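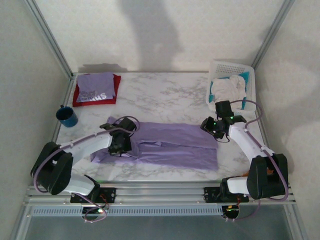

Retno Liem wanted to know, before I'd even gotten my coat off, whether visitors come to an open day to see the robot succeed or to see it fail, and told me I should write my answer down before the doors opened and not touch it afterward. So I did. I wrote "succeed." Keep that in mind for Section 4.3!

4.2 The open day at Hundadside

Figure 2. Two-arm folding station at Hundadside, with a lavender T-shirt partly folded on the table.

We ran the folding demo for the public on Nov 2, 2023, in the long room at Hundadside (the one with the terrible echo, for anyone who has presented there). The door counter gave us 1,735 visitors for the whole building, and 600 of them filled in our card. I had printed 3,000 cards, so if you need scrap paper, please write to me.

The setup is the one in Figure 2: two arms on a shared rail, one from each side, with the garment between them. We stuck to T-shirts and other easy laundry. I'd been pushing for button-down shirts, and Mylene Bautista talked me out of it the week before, which I now admit was the right call. The fold planner was Maihi, the same version as in Section 3, and we left its speed limit at the lab setting even though it makes for slow watching.

And people did watch! Our cards asked for one thing the visitor would change, and the most common answer by far was "faster." The second was some form of "can I try it," so in the afternoon we let people drop a shirt on the table any way they liked before a run began. That changed the mood of the room completely. Folks who had thrown the shirt themselves stayed to the end of the fold, and they talked to the arms (mostly encouragement, some of it pretty rude). We hadn't planned for this and have no clean morning baseline to compare it with, so please read the stay times in Table 3 with that in mind.

Udberg > Papers > Full text > Section 4

Filed under: Robots at home, Public demos, Cloth handling

Contact the Udberg editors | Copyright Udberg | Back to top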